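Subject: Re: [kumsa-users] Planner picks the long way round the door
Date: December 11, 2025

Morning all, two arms at the dryer, one on the open door and the other down by the lower rim of the drum:
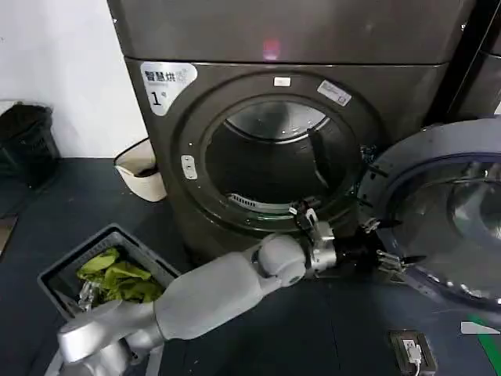
Gijs Timmermans wrote:

> I still think you're blaming the wrong bit of the stack. The planner
> only knows what the collision world tells it, and if your door is in
> there as a solid disc with 7 cm of padding then of course it goes up
> and over. Have you tried publishing the door as its own object, with
> the hinge as a joint, instead of baking it into the machine mesh?
> We did that in Surkton in February and most of our silly detours
> went away. Also, which version of the Mokard bridge are you on?
> The older one drops attached objects when you switch controllers.

Gijs, you were right about the padding and I owe you a beer. I'd set it ages ago when the door pose was coming from the depth cloud and jumping all over the shop, and then I never took it out again. Down to 2 cm now and the left arm goes more or less straight from the basket to the opening.

I've done the hinge thing too, though I cheated a bit. The door is a separate object with one revolute joint, and I take the angle from the right gripper's pose while it's against the door edge (forward kinematics, then project onto the hinge circle). No vision in it at all. It's miles steadier than anything I got out of the point cloud - the round window is curved glass and reflects the lights, so the depth there was mostly rubbish anyway. The metal ring inside the opening isn't much kinder.

What's left is the bit I'd like help with. When the left arm plans into the drum, I need the right one treated as fixed, but not as scenery. If the door drifts I want the plan thrown away and redone. At the moment I've got a watcher node comparing the live hinge angle with the one stored at plan time, and it cancels if they differ by more than 2 degrees. It works, but there's a gap between the cancel and the arm stopping, and I measured it at 190 ms on the bench. That feels like a lot with fingers that close to a lint grille.

So, questions for anybody who's been here before:

Is there a proper hook in Kumsa for making a trajectory depend on a joint that isn't in the planning group? I've read through the constraint docs twice and either it's missing or it's called something I'd never think to search for.

Does anyone run the watcher inside the controller loop? I'm a bit wary of putting my own code in there (last time I did that I spent a week chasing a lock) but I will if that's the done thing.

And has anyone got a decent collision shape for soft stuff in the gripper? I'm using a fat sphere for the clothes, and it makes the planner think it can't fit through the opening at all. Turning it off for the last stretch gets me in, but it feels wrong and I'd rather not ship it like that.

On versions: Mokard bridge is the current one, built from source, and I haven't seen it drop anything on a controller switch. The planner config is the stock Breltinau one apart from the timeout. I ran 19 plans last night after the padding change and all of them came back inside it, where before it was giving up on a good few.

I'll tidy the hinge node up and push it if people want it. It's one file and the naming is dreadful.

Cheers,
R.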